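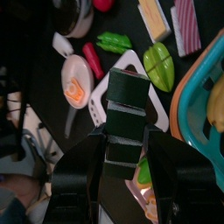 Urban Log Recovery, Progress Report 4

Prepared by: Aishwarya Iyengar
Submitted to: Rozália Győri, Renico Fund
Date: 10/7/21

1. Intake

The period opened in May. The Okafor yard received 136 logs, all from tree removals on private lots and street edges. Species were walnut, red oak, silver maple and a small amount of elm. Logs under the minimum length in the grant terms were turned away at the gate and do not appear in the total.

Two walnut logs from the Cava lot contained fence wire. Both were scanned, trimmed above the metal and kept. The lot was last fenced in 1986 according to the owner, so the wire was deep and had stained the wood well past the cut.

2. Milling and drying

All walnut and oak has been sawn. Maple was sawn first to limit staining. Boards are stickered under the north roof, with end sealer applied on the day of cutting.
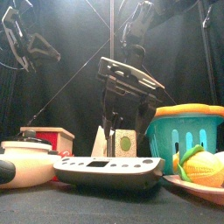 Moisture readings are taken from the same sample boards each time. The oak is drying slower than planned and will stay in the air stacks through the winter. The first walnut load goes into the Grerora kiln once the door gasket is replaced. The part has been ordered.

3. Spending

Blade sharpening came to $525 against a budget line of $600. The balance is requested for transfer to sealer, where the line is nearly spent.

4. Open items

Written approval of the transfer above.
Revised kiln schedule, to follow when the gasket is fitted.
Grading of the elm, not started.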